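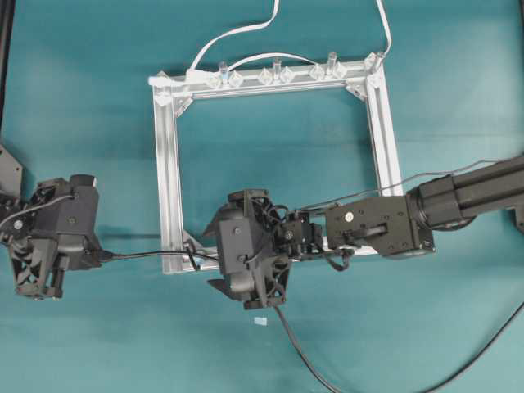
Slotted aluminum extrusion, clear pegs along the top bar

From: Zuzanna Wróbel
To: Plerudcombe Growers list
Subject: Re: [growers] Leggy tomatoes again, and what do you build shelves from? (msg 1192)

Saqib Mughal wrote:

> Hi all,
>
> Second year in a row my tomato starts look like bean sprouts. They come up
> fine, they look great for a few days, and then they stretch out and flop
> over the side of the tray. They're on the kitchen windowsill, which faces
> south, so I figured light wasn't the problem. I've been keeping the room at
> 70 and watering every morning before work.
>
> My wife would also like the kitchen back. So the other half of my question
> is shelving. I have a corner of the basement I could use. Waqas told me
> wood, Njoroge told me wire racks, and somebody at the seed swap told me to
> use that slotted aluminum stuff. What do people have, and would you build
> it again?
>
> Also is it too late to start over? I have plenty of the Urnska paste seed
> left.
>
> Saqib

Hi Saqib,

Not too late at all! I started my second batch of Urnska at the tail end of February last time and they caught up with the first batch by the time everything went in the ground. If anything the later ones were nicer plants, because I didn't have to keep them alive in pots for weeks waiting on the weather. Sow them again and don't feel bad about it.

I'm pretty sure it is the light though, even with a south window. Winter sun is low and short, and the glass eats some of it, and then you get a run of gray days and the poor things just reach and reach. If they're leaning toward the glass, there's your answer. I did windowsill tomatoes for years and turned the trays every day like a rotisserie chicken and they were still floppy. A plain shop light from the hardware store, hung low, fixed it in one season. I mean really low, closer than feels right. I hang mine from chain so I can move it up a link or so as they grow, and I leave it on from when I make coffee until I go to bed.

Your 70 is good for getting them to sprout, but I'd go cooler once they're up. My basement is chilly enough that I wear a hat down there and the tomatoes love it. Peppers do not. Peppers sit there and sulk, so they get the heat mat and the tomatoes get nothing.

And please stop watering every morning! I say this with love. Lift the tray. If it's heavy, walk away. I water from the bottom, pour it in the tray and dump out whatever is still sitting there when I remember to come back (usually after dinner). I lost a whole tray of basil to damping off before I learned to do that, and I had been so proud of that basil.

You can save the ones you've got, by the way. Pot them up deep, right up to the first real leaves, and the buried stem will root. Pinch off the seed leaves if they're going under. They look ridiculous for a week and then they take off. Don't try it with the peppers or the zinnias, I haven't had any luck with either.

OK, shelves. I've had all of them at this point, so here goes.

Wood is what I started with and Waqas is right that it's the cheapest if you already own a saw. Mine was made out of leftover deck boards and it was solid as a barn. It also got wet constantly, and the bottom shelf went black and fuzzy by the third spring. If you go with wood, paint it, and paint the cut ends too. I skipped the ends.

Wire racks are easy and they fold out of the way if you get the right kind, and you can hook the light chains straight onto the shelf above, which I do miss. What I didn't like is that small pots tip on the wires, so you need trays under everything. Njoroge grows way more than I do on his (he does 600 starts for the Roston sale) and he swears by them, so he may have a trick for that. Njoroge, if you're reading, what's the trick?

The aluminum is what I have now. It's the square bar with the slot down the sides. You slide the nuts in the slot and bolt your corner brackets on, and you can scoot a shelf up or down whenever you want without drilling anything, which turned out to be the part I use most. It doesn't care about water. It costs more, no way around it, and I had to buy mine cut to length because I was not about to do that by hand in the driveway. My advice is to lay the first rectangle out flat on a table and get it square before you tighten anything. Measure corner to corner both ways. I tightened mine as I went along and the whole unit leaned like a drunk, and I had to loosen every bolt and start again with Sadia holding one end and laughing at me.

Would I build it again? Yes, but only one. I'd do one good aluminum unit for the lights and a cheap wire rack next to it for anything waiting to go outside. You don't need lights over the stuff that's hardening off.

Make the shelves wide enough for 2 trays side by side with room for your fingers. Mine fit exactly, and now I have to tip the first tray to get it out, and I spill every time.

If you want to see it before you spend money, come by some evening after supper. The side door is easier than the front. I also have a spare shop light with a good cord that you can have, and a stack of Jatoi trays, the thick ones that don't crack when you pick them up by the corner. I'd trade the lot for some of that paste seed, since my own jar is down to dust and I'm not sure what's in there is even Urnska anymore.

Waqas, I still have your drill. It's on the freezer.

Zuzanna

P.S. Sadia wants to know who took home the leek seedlings with the blue tag from the swap. They were onions. She's sorry.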